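Podow Gallery
Chores, Machines and How Close We Are
Posted 15 Apr 2026

I have been collecting notes on household and shop-floor chores for a good while now, and the question I get asked more than any other is the simple one: can a machine do this yet? So this page goes chore by chore. I visited the open workshop at Dokescombe twice, spent a long afternoon at the Kwak packing hall, and pestered the people at Skokel until they let me stay for a full shift. I came home with sore feet and a very full notebook.

The answer changes a lot depending on which chore you mean, and that's what makes it so much fun to follow. Some of the jobs I'd have bet on are still rough, and a couple I thought were years off are running every day.

Each entry gets a verdict: Yes, Nearly, or Not Yet. The verdicts are mine, so argue with them all you like.

Floors
Verdict: Yes
The old success story, and still a good one. The floor cleaner at Dokescombe goes out after closing and has the whole lower level done before anyone is back. It still hates fringe on a rug. I have a rug with fringe, so I sympathize with both parties.

Moving full pallets
Verdict: Yes
Kwak moves 3,000 cartons on a busy day and the driverless carts do the long hauls from one end of the hall to the other. I stood in front of one on purpose (with permission!) and it stopped well short of my boots, waited, then went around me. The people working there have stopped noticing them, and I can't think of a better compliment.

Taping and labeling boxes
Verdict: Yes
Dull to read about, wonderful to watch. The box comes in open and leaves shut, square and labeled. When a flap folds the wrong way the line stops and a person fixes it in two seconds. That wrong flap came up a handful of times while I was there — always on the smallest boxes.

Washing dishes
Verdict: Nearly
The washing part was solved long ago by a box under the counter. Loading that box is where things get interesting. I watched a trial at Dokescombe where an arm loaded plates and mugs very nicely, one at a time, with real care. Then somebody handed it a whisk. It tried four different ways to set the whisk down and I was cheering for it by the end.

Folding towels
Verdict: Nearly
Square towels, yes, and tidy ones too. Fitted sheets, no, but I can't fold those either and I've had decades of practice. The slow part is finding a corner. Once the machine has two corners the rest goes along nicely, and I'd happily put those towels in my own closet.

Folding everything else
Verdict: Not Yet
Hoodies, tights, anything inside out. A sleeve tucked inside itself is a real puzzle for a machine. Give it time.

Watering plants
Verdict: Yes
A timer and a hose count as automation and I won't hear otherwise. The Skokel lobby has a wall of ferns on a drip line and they look better than any fern I've ever owned.

Restocking a shelf
Verdict: Nearly
Cans and cartons go up fine. Bags of chips slump over as soon as they're let go, and then the next bag slumps onto the first. Skokel has been working on this since December and the newer shelf dividers have helped more than any change to the software, which tickled me.

Picking mixed things out of a bin
Verdict: Nearly, and this is the one I'm most excited about
If you only follow one chore on this list, make it this one. Think about what's in a junk drawer, or the bottom of a toy box, or a returns tote at a shop. Everything is a different shape. Some of it rolls, some of it crushes, some of it shines and throws the light around. People reach in without looking and come up with the right thing. For a machine every item is a fresh question about where to grab and how hard to squeeze.

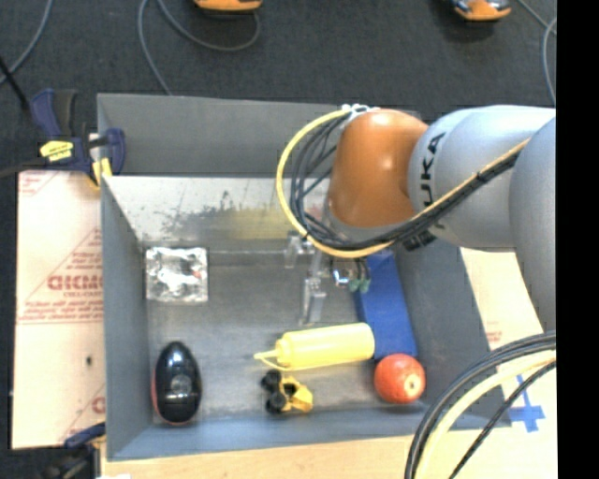
What I love about this kind of work is how ordinary the test items are. An apple is a lovely test: smooth, round, easy to bruise. A squeeze bottle lying on its side is harder than it sounds, with that narrow nozzle at one end and a fat body at the other. Crumpled foil may be the meanest of the lot, because it never has the same shape twice and it gives way the moment you pinch it. A plain block ought to be the easy one, until it's leaning at an angle and there's no flat face to come at.

A few years back I'd have told you that a machine needed to know each item ahead of time, down to the size and the shape. The newer approach is practice, and lots of it. One team told me they log their attempts in batches of 1,000 and had reached 2,386 on the current set when we spoke. They were as pleased with the misses as the hits, since a miss tells them what to try next. I came away wanting to go home and sort my own junk drawer, and I did, and it took me most of an evening.

Sorting recycling
Verdict: Nearly
A close cousin of the bin job. Bottles and cans go by on a belt and get pulled off quickly. Anything flat, wet or stuck to something else tends to sail right on past. Please rinse your jars, everybody. It helps people and machines both.

Making a bed
Verdict: Not Yet
I've seen one try. The pillow was in the right place and I'll give full marks for that. The quilt was a different story, and the whole job took longer than my lunch break.

Wiping a counter
Verdict: Nearly
The wiping is great, with nice even strokes. Knowing what to lift up first and what to leave alone is the hard part. A butter dish with no lid is still a risk.

Changing a light bulb
Verdict: Not Yet
Reaching up, feeling the thread catch, knowing when to stop turning. I'd love to be proved wrong on this one soon.

I'm going back to Dokescombe once the dish loading trial moves to its next stage, and I've been promised a look at a new towel setup too — bigger table, better lights. If there's a chore you'd like me to ask about, send it through the Podow contact page. Three of you have already written in about cleaning out the gutters, so that goes to the top of the list.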